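12th January

Gripper comparison, first proper go on the Kinova

Finally got the arm to ourselves, so today was Losus fingers vs. the old Plistar pair. I've been wanting to do this since December, when the order came in from Stuvham and then sat in its box because the mounting pattern didn't match our bracket (my fault, I measured off the wrong drawing). New adapter went on this morning without a fight. I did have to swap two of the screws for shorter ones, so if you pull it apart, please keep them with the adapter and don't let them drift back into the general bin!

Test is the same one we always use, the produce on the shiny plates. Pick from the green plate, place on the red plate, go home, reset by hand. I like the eggplant for this because it's long and slick and fat at one end, and a gripper that's only OK on boxes will show you so pretty quickly. The orange is the easy one. Or it's supposed to be. 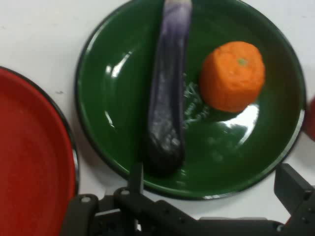 Anyway, I ran the Plistar fingers first to get a baseline, 70 tries, mixed objects, and then 70 more with the Losus set. I kept the approach speed and the closing force the same for both, which is maybe a bit unfair to the Losus since their sheet says to close softer, but I wanted one change at a time. Out of the whole lot I logged 13 drops, and nearly all of them were the eggplant going out sideways when the fingers closed too near the dark end. It rolls, the fingers chase it, and then it's over the rim and I'm walking around the table again. Grabbing it closer to the middle fixed most of that on both sets.

The other thing I keep running into is glare. Those plates are shiny and the wrist camera sees big white streaks on the green one. The Geagea detector handled it better than I thought it would, but every so often it decided a streak was part of the object and the grasp point wandered off. I dropped the exposure and it calmed down. Haven't tried a polarizer yet. There's one in the lens drawer if anyone feels like it before I get to it.
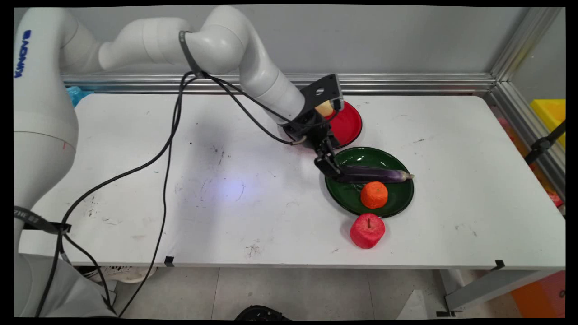 Notes by the gripper bench lead
Manipulation lab, day log

Cables. I need to whine about the cables for a minute. The straps hold them fine up near the elbow, but the slack below that hangs in big loops over the front of the table, and I think it tugs on the wrist in the far reaches. I saw the joint torque reading jump a little whenever the arm went out over the red plate, with either set of fingers. I'd like a third strap halfway down the upper link and see if the jump goes away. Would also make me less nervous walking past it.

Cycle time on the Losus set was better, and I'm not totally sure why. Opening stroke is shorter, so that's part of it. Full log is run 463 on the shared drive, and the Plistar baseline is the one right before it. Ignore the first few entries in 463, I had the tool offset wrong and it was poking the plate. No damage that I can find, but the finger tips are worth a look before the next run.

Controller side: the loop held up all day apart from one stall at try 107 (counting both sets together), where it sat over the plate and did nothing until I cleared the fault. Same error code as before the break. I saved the dump next to the log.

For next time: softer close on the Losus, apple only, then eggplant only, so we're not mixing everything into one number. Home position is still the old one. Left the Losus fingers on.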